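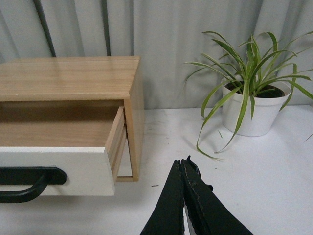
**Session 9 – Opening and closing a drawer with the home-built arm**

In this session we teach the arm one pulling movement and one pushing movement, and we write both as short programs. The bench at Dradwood is prepared with the small wooden cabinet, and for the first exercise the drawer begins partway out, with nothing inside. The black bar handle on the white front is what the fingers must reach, so please learn its position before you start the motors. The leaves of the plant hang down to the table on the right, therefore your path should approach from the front and stay low.

### Before you power on

- Tighten the two screws of the wrist plate. Dorian Moulin's notes on this are in the Lebrun folder.
- Check the finger pads. Worn edges are acceptable for pushing, but for pulling they can slip.
- Set the speed limit to 20 percent. Do not raise it before your path has run clean.

### Exercise A: push

1. Close the fingers completely.
2. Move to a point in front of the drawer, at the height of the white panel.
3. Push slowly and stop when the motor current rises. Save this position as `closed`.

### Exercise B: pull

Open the fingers, go over the bar with one finger behind it, and move back in a straight line. If the cabinet moves together with the drawer, your line is not straight – correct the angle of the wrist first, and only then the force.

Write your saved positions on the sheet and give it to Monique Pichon. Groups who still use the old Ondeck controller should ask Iraklis Tsakiris for the second cable.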